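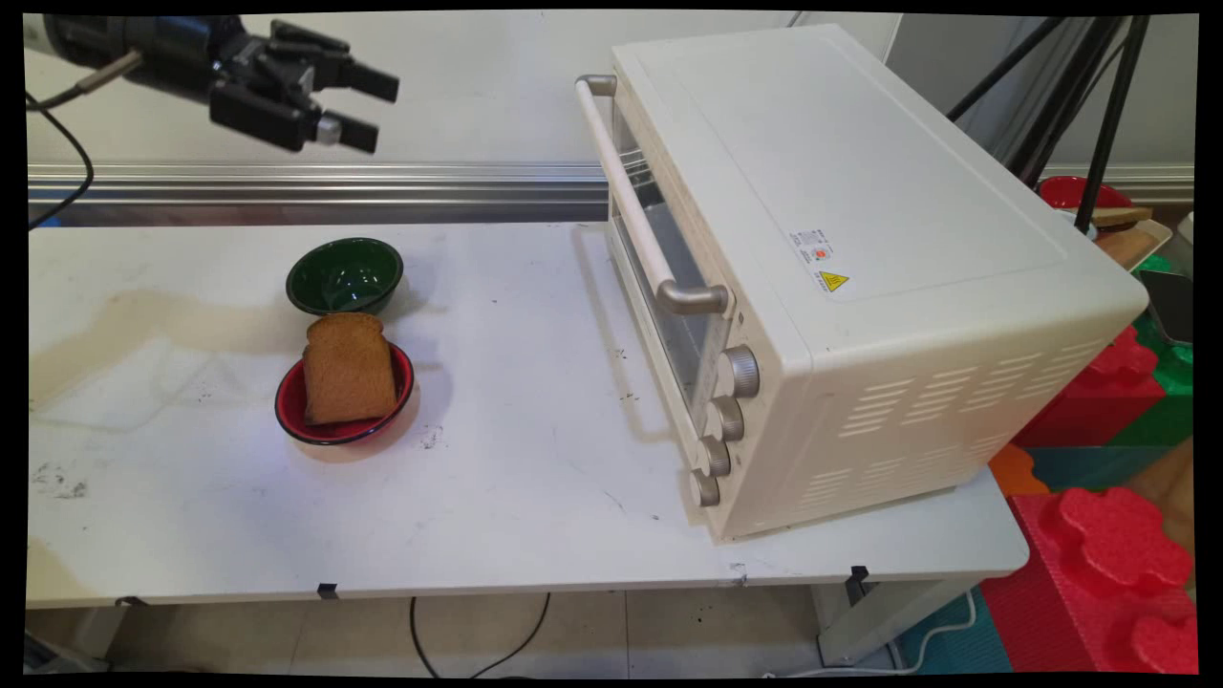 Countertop toaster ovens, small kitchens, and what you put the toast in

pistow_kitchen
Joined February 2018
Posts: 2

Hello all, long-time reader and finally a poster! We gave up the big range when we moved, and for the time being our whole cooking life happens on one white table with a cream toaster oven on it. I love the thing more than I expected to. It has four knobs down the front, which took me a week to learn, and a nice long handle on the door.

My question is a small one. I have fallen into the habit of standing my toast up in a bowl when it comes out. A red bowl with a black rim, to be exact, and its neighbor is a dark green one that usually gets the eggs or the fruit. My mother thinks this is barbaric and says toast belongs on a plate. Does anybody else do it? And while I have you, does anyone know how to get yellowy brown stains off a white tabletop? The left side of mine is a sorry sight.

bortolotti_bakes
Posts: 3751

Welcome! I'm with you on the upright part and with your mother on the bowl. Toast laid flat on a cold plate sweats underneath and goes limp (my husband's always does, and he complains about it every morning and changes nothing), so standing it up is a fine idea. But a bowl has sides, and the bottom edge sits down in there with the steam. Get yourself a little wire rack, the kind with slots. Mine came from a yard sale and I've used it for years.

For the stains, baking soda and a little water, left on for a while and wiped off with a soft cloth. Try a corner first.

greenbowl_gal
Posts: 493

Oh, I have to disagree about the rack. I had one and it turned my toast stone cold before I could find the butter! A bowl at least keeps some of the warmth in, and it catches the crumbs, and you can carry it out to the porch in one hand. One slice, leaned against the side so it isn't lying down, and it's perfectly crisp when I get to it. Two slices, fine, I'll give you that, they do get soft where they touch.

Also I am jealous of a cream oven. Mine is black and shows every fingerprint.

bustov_road
Posts: 600

Toast aside, may I fuss a little? Please mind how close the dishes are to the oven door when it comes down. I cracked a good serving bowl that way, reaching in for a tray of biscuits with my mind on something else. I keep mine well off to the side now. And leave those vent slots room to breathe, and don't use the top as a shelf, no matter how flat and handy it looks. If there's a yellow warning sticker up there, it's worth reading once.

bortolotti_bakes
Posts: 3751

Good advice on the vents. I will say I warm my plates on top of mine and have never had any trouble, but I suppose that's what everybody says until they do.

bustov_road
Posts: 600

It is exactly what I said about the biscuits!

pistow_kitchen
Posts: 2

You are all so kind, thank you. I did the baking soda after supper and the lighter stains have come up nicely. The darker patch is being stubborn, and the little specks in the middle haven't moved at all, so I may be living with those. I'm keeping the bowl for now, but I'll look for a rack the next time we drive out to Mesosska, and then my mother and I can argue about that instead.

greenbowl_gal
Posts: 493

Try a second round on the dark patch and leave it on longer. And tell your mother there's a whole porch full of us over here eating toast out of bowls.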